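Visita ao laboratório da Levix: uma manhã a comparar garras
Apontamentos de julho, escritos no comboio de volta e arrumados depois em casa

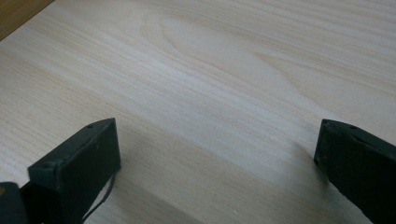
Como cheguei lá

A Levix abre o laboratório às visitas uma vez por ano, sempre com poucos lugares. Eu inscrevi-me por causa das garras de mão, que são as que me interessam para o meu trabalho, e também porque queria ver os dois modelos que a casa tem em prova, o Zastano e o Bahrami, lado a lado na mesma bancada. Nos catálogos parecem quase iguais. Peço desculpa pelo meu português, que ainda é aprendido nos livros e se nota quando escrevo depressa.

A recepção foi às nove e meia. Ruth Mamani, responsável pelos ensaios, levou-nos directamente para a sala do fundo, sem apresentação em ecrã, o que agradeci. Explicou que cada visitante podia pegar nas ferramentas e que o único pedido era não mudar os parafusos dos dedos.

Primeiras impressões com a garra na mão

Comecei por aproximar os dedos da madeira clara sem pegar em nada, para perceber a distância. Aconselho isto a todos. Os dedos são blocos pretos, rectangulares, de faces planas, e vistos de perto ocupam bastante espaço dos dois lados da imagem. No meio fica a abertura, e é para lá que se deve olhar. Nos primeiros minutos eu olhava para a ponta do dedo direito e errava sempre a posição por pouco.

Uma coisa que só notei depois, ao rever a imagem, é a sombra. Com aquela luz suave o dedo direito escurece a madeira por baixo e um pouco para a esquerda. O veio continua a ver-se, mas a cor muda para um bege mais cinzento. Perguntei a Ruth Mamani se isto perturba a câmara. Ela respondeu que numa superfície lisa de uma só cor perturba mais, e que o veio da madeira ajuda o programa a saber para onde a ferramenta se deslocou. Disse também que já tiveram discussões longas sobre a escolha do tampo e que ela, pessoalmente, prefere madeira com desenho forte.

Zastano e Bahrami

O Zastano fecha com um curso mais curto e responde logo ao gatilho. O Bahrami tem um gatilho mais macio, com uma pequena folga no início, e demorei a habituar-me. Para agarrar uma régua deitada na mesa, o Zastano foi melhor nas minhas mãos. Para um copo de papel foi o contrário: com o Bahrami consegui segurá-lo sem o amassar, com o outro amassei 2.

Cada visitante fez 40 repetições com cada modelo, sempre com a mesma folha para anotar. É cansativo para o pulso, mais do que eu pensava. O Bahrami pesa mais na parte de trás e ao fim da série a minha mão já baixava sozinha. Um senhor do grupo, com mãos grandes, achou exactamente o oposto e não quis largar o Bahrami. Fico portanto com a ideia de que o punho devia existir em dois tamanhos.

Quanto aos cabos, tenho uma crítica. Durante a prova tive de parar mais de uma vez para afastar o cabo do pulso, com os dois modelos. Falei disto e a resposta foi que um guia para o cabo está previsto, mas sem data.

O controlador

Depois do café, Socorro Villca mostrou-nos o controlador Arnside, que recebe os dados das duas garras e os passa ao braço. Esta parte foi mais rápida e confesso que perdi alguns pormenores, pois ela fala depressa e com muitas siglas. Compreendi que a calibração se faz outra vez sempre que se trocam os dedos, e que depois de 1.000 ciclos eles verificam o desgaste das faces interiores.

O braço repetiu dois dos movimentos que tínhamos gravado. O meu foi um deles, a régua, e vi nele todas as minhas hesitações – até uma volta inútil que fiz no ar antes de descer. Foi um pouco embaraçoso e muito útil.

Notas práticas para quem for

Levem mangas curtas ou justas, as largas entram no campo da câmara. Quem usa óculos progressivos deve pedir a bancada mais baixa. O parque fica longe da porta e o caminho não tem sombra. O almoço não está incluído, mas há uma cantina no edifício ao lado onde se come bem e barato.

Para o meu uso inclino-me para o Zastano, com a reserva dos objectos moles. Pedi para repetir a prova do copo com os dedos de outra dureza e Socorro Villca ficou de me escrever quando os tiver montados.

Contacto | © Todos os direitos reservados | Voltar ao topo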